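Carpet tiles, recycling and the Todmont move

18/11/2024

The second floor of the Todmont building reopened last week with its new carpet down. The work ran over by 4 days. The first delivery was the wrong shade and had to go back to the supplier, and the fitters would not start with half a load. Thanks to everyone who spent the extra time at the Gallagher Street office, where desks were in short supply and the parking was worse than usual.

The old carpet was glued down in one piece when the building was put up. Any stain or worn patch meant living with it or calling someone in to cut and seam a repair. The new floor is made up of separate tiles held with a light tack adhesive. A damaged tile can be lifted and a spare put in its place. We ordered 486 spares along with the main order. They are stored in the basement, on the shelving behind the bike racks. Please leave them in their boxes. The batch number is on the label and we need it to match the color.

A few notes on looking after the floor:

Coffee and tea should be blotted right away with a plain white cloth. Do not scrub, and do not use the spray from the kitchen, which contains bleach. For anything that doesn't come up with cold water, send a note to the facilities desk with the room number and we will have it cleaned that evening.

Chairs with the old hard wheels are being switched to soft ones. If yours has been missed, turn it upside down at the end of the day and leave it by your desk. The swap is done overnight.

Do not run extension cords under the tiles. Two were found during the October walk-through on the first floor, and both have been removed. If you need power in the middle of a room, ask for a floor box. There is a wait for these, but they are free to your department.

Wet umbrellas go in the stands by the elevators. Extra stands have been ordered for the Stillent entrance.

The entry mats have also been changed. Most of the grit that wears out a carpet comes in on shoes in the first few steps, so the new mats run farther into the lobby than the old ones did. They are vacuumed twice a day and swapped out every other week through the winter.

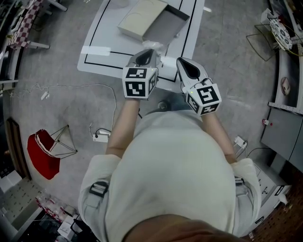
Gray carpet underfoot, with a person leaning forward over it, a gripper in each hand.

The old carpet was taken away by Tandby, who separate the backing from the pile and sell both on. They charged us $300 for the haul, against $200 for the landfill. The difference came out of the facilities budget and no department will be billed for it.

The third floor is next. Dates have not been set, but it will not be before the holidays. Before the fitters come, each team will get a sheet of labels for boxes and monitors. Anything left on the floor without a label will be moved to the basement, and it can be picked up there with a staff badge during normal hours.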